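Two grippers, one wrist camera, and a lot of fabric

In March I finally had both grippers on my desk at the same time, so I could stop reading other people's opinions and make my own. The first is the Fadeo, a parallel gripper with two fingers, which I bought second hand from Zbigniew Nowakowski when he changed jobs. The second is the Wokero, which Kamol Luangrath lent to me for 4 weeks. It has softer fingers, it closes more slowly, and it costs more than I like to say to my wife.

I wanted to know which one is better for cloth. Rigid things are not so interesting for me any more. A block or a cup, any gripper takes it if the position is good. Cloth is different. It gives way, it folds, it hides its own edge, and the force value from the controller tells you very little until it is too late.

My first mistake was with the mounting plate. The Fadeo uses a bolt pattern which does not fit my arm, and I had printed an adapter with the holes on the wrong side. I noticed this at eleven in the evening. Traian Manole, who has the same arm, sent me his drawing the next morning, and it fitted without any change. If you have this combination, write to me and I will ask him if I can share the file.

Then the camera. I mounted it at the wrist, looking along the fingers. Before this I used only a fixed camera on a stand, and I was quite happy with it, but for fabric it was not enough. From the side you see that the gripper is near the cloth. From the wrist you see where the fingertips are compared to a fold, and for a grasp on fabric this is what you need.

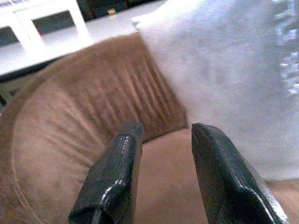
Wrist view, fingers open, with the pleats of the brown fabric ahead.

The fingers look huge from this position, and this took me some days to accept. They cover a good part of what you want to see. I tried to move the camera higher and tilt it down, but then the tips went out of the sharp area, so I put it back. A blurred background does not disturb me. Blurred fingertips do.

Light was the other problem. With my desk lamp on, everything white becomes too bright and the texture is gone, while brown and gray cloth still show their shading nicely. I lowered the exposure by hand and fixed it there. Automatic exposure is comfortable, but the picture changes when the arm moves over a white surface, and my little edge detection program does not forgive this.

Now the comparison. I made 53 grasps with each gripper, always the same arm program, always with a fold or a gathered part of the fabric as the target. I counted a grasp as good when the cloth stayed in the fingers during a slow lift and a short pause at the top.

The Fadeo failed 6 times. Most of these were my fault, because I closed too high and the tips only brushed the top of the fold. The Wokero failed 2 times, so it wins on paper. But it also likes to take more than you asked for. Its soft fingers bend around the material and pull up a second layer -- if you want exactly one layer, this is bad, and my way of counting does not show it. Next time I would count the layers too.

The controllers are a different story. The Fadeo controller is ugly and old, but it answers fast and the manual is short. For the Wokero I needed an extra converter from Rüegg and a full evening of reading, and once it lost the connection in the middle of a run and stayed closed until I pulled the plug. Kamol says he never had this. Maybe it is my cable, I will change it and see.

Yung-ching Kan asked me in the comments of my last post if thin rubber pads on the fingertips would help the Fadeo. I think yes for smooth fabric, but for brushed or fuzzy material I am not so sure, the plain tips already hold well there. I ordered two kinds of pads and they should come before the end of the month.

For the moment the Fadeo stays on the arm. I know its bad habits, and it is mine. The Wokero goes back to Kamol next week -- with the original screws, I promise. If somebody has tried either of them with towels or thick knitwear, please leave a comment with your finger width and closing force.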